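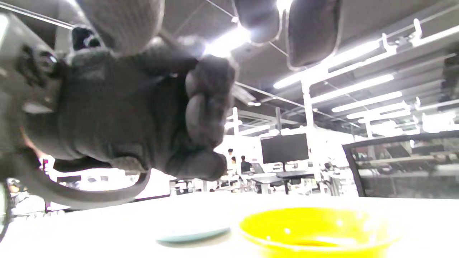

4. First use and loading

Read section 3 (Water and drainage) before you start. The Tumelo table-top dishwasher must be level and filled by hose or by jug before any programme is run. The steps below apply to both versions.

4.1 Before the first wash

1. Remove the foam blocks from the upper and lower racks. Keep them if you expect to move the machine.
2. Fill the rinse aid chamber to the line. It holds 99 ml. Wipe up any spills inside the door with a dry cloth.
3. Pour 200 ml of clean water into the base of the tub.
4. Close the door until it clicks, then press and hold Rinse for five seconds. The light beside the tap symbol comes on.
5. Let the rinse run to the end with nothing in the racks. It takes 20 minutes.

Note: a little water left in the sump after this rinse is normal. It should not rise above the filter.

CAUTION: Do not open the door while the heater light is on. Steam can burn the hands and face.

4.2 Sorting the dishes

1. Scrape off food scraps. Bones, pips and paper labels must not go into the machine.
2. Tip out sauces and oil. There is no need to rinse under the tap unless the food has dried hard.
3. Put light plastic bowls to one side for the upper rack. Check underneath for the dishwasher mark – if there is none, wash the bowl by hand.
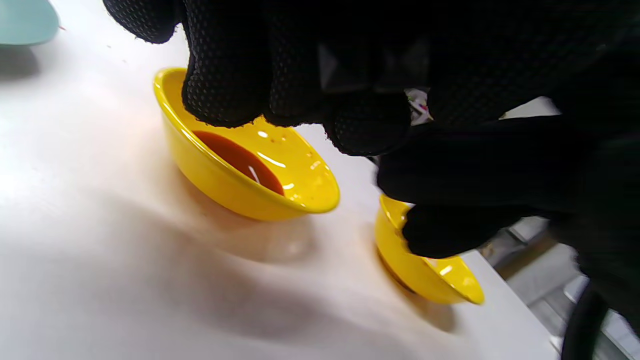
4. Put sharp knives in the cutlery basket with the points down.
5. Keep silver and stainless steel apart.

4.3 Loading the racks

Load the lower rack first. Plates stand upright between the pins and face the centre. Leave one slot free between deep plates. Bowls go in at a slant with the open side facing down, so that water runs off the base.
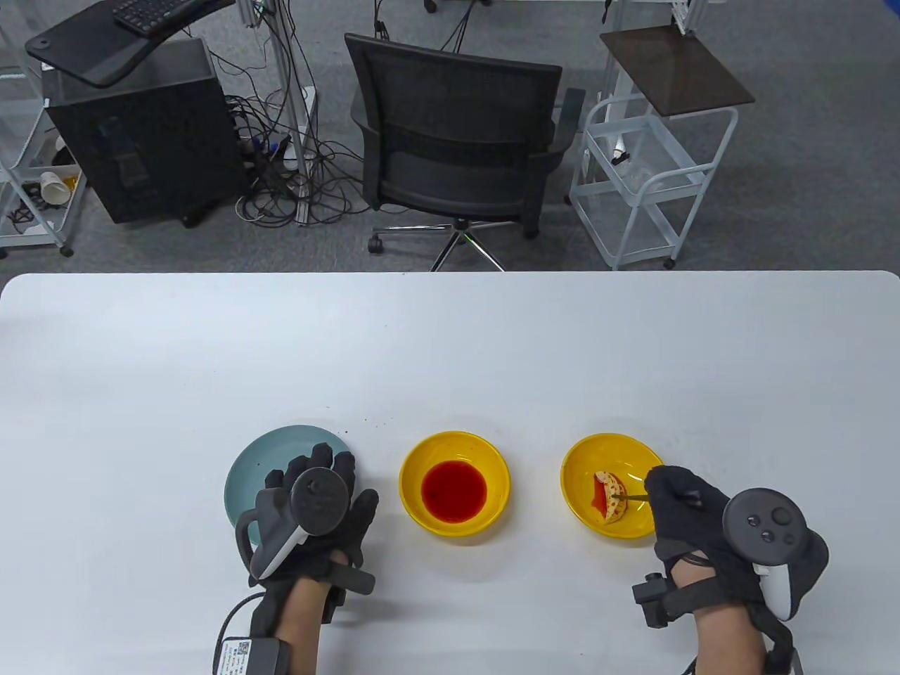 Fig. 4c. Dishes in a row on a white table, yellow bowl in the middle.

Turn the spray arm by hand once the racks are full. If it catches on a handle or a rim, move that piece and try again. The arm lifts out for cleaning (see section 7).

Very light items may turn over during the wash and fill with water. Fit the Isah clip across them, or place a heavier cup on either side. The clip is supplied with the hose version only and can be ordered for the other.
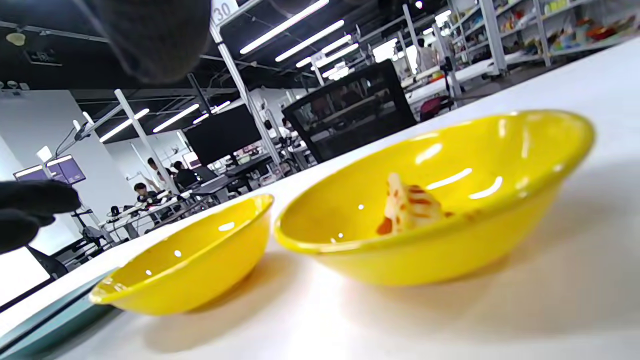
Asabe Garba writes that her small bowls stayed wet until she moved them to the back row of the upper rack and left the door ajar at the end of the programme. We have since tried the back row with the Eco programme and it does dry better there, though the door should stay shut until the end signal has sounded.

4.4 Unloading

Empty the lower rack first, then the upper. Wait until the dishes are cool enough to hold. Check the filter for scraps and close the water tap if you will be away overnight.

Related items
Tumelo: water and drainage
Tumelo: cleaning the filter and spray arm
Isah clip: fitting sheet
Munemance rinse aid: how much to use
Grulus hose connector: sizes
Fault lights and what they mean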